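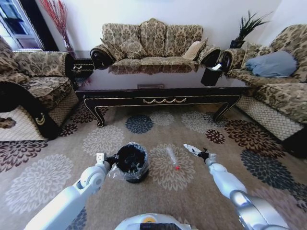 Home Listening, Session 2: Getting the Speakers to Suit the Room

Welcome back, and thank you for all the kind words after the opening session. I promised we'd leave amplifiers alone this time and talk about the room, so please put the brochures away for an hour (I know, I know, the new Tollano one is very handsome).

Start with where you sit. Most of us choose our seat long before we choose our speakers, and it nearly always ends up hard against a wall. Bass gathers at walls, and it gathers even more in corners, so a seat back there will make almost any system sound heavy and a bit slow. If you can bring your chair forward by the length of your forearm, do it, play something with a steady bass line, and listen again before you touch anything else. I have talked more than one student out of selling a perfectly good pair of speakers this way!

Next, the speakers themselves. Pull them out from the wall behind them as far as family life allows, and keep the distance from each one to your ears the same. A piece of string is fine for this, and I prefer it to a tape because two people can hold it without arguing over the numbers. Angle the speakers in a little towards you. Too much and the sound shrinks to the middle, too little and a singer seems to wander across the room.

A word about the panel speakers some of you asked after, such as the Tretell pair we listened to last time. A panel of that kind sends sound out of the back as well as the front, so the wall behind it matters a great deal. They want more space than a box speaker does, and they can be fussy about it — but when they are happy, a string quartet on them is a lovely thing.

Soft furnishings come into it too. Rugs and curtains soak up the high notes and do very little for the low ones, so a room full of them can sound dull on top and still boom underneath. Bare floors go the other way. Clap your hands once, sharply, and if you hear a sort of flutter afterwards, try hanging something on one of the two facing walls.

For the test tones, we'll use 1,000 Hz first, as it's easy on the ear, and then 3,000 Hz, where a harsh room will soon give itself away. Keep the volume low, please, and move your head slowly from side to side while each one plays.

To do before we meet again
Draw your room, with the seat and speakers marked.
Move one thing only, and write down what changed.
Read the Prurnum handout on stands, skipping the part on spikes.

Sketches to me by 26th August, on paper if you can.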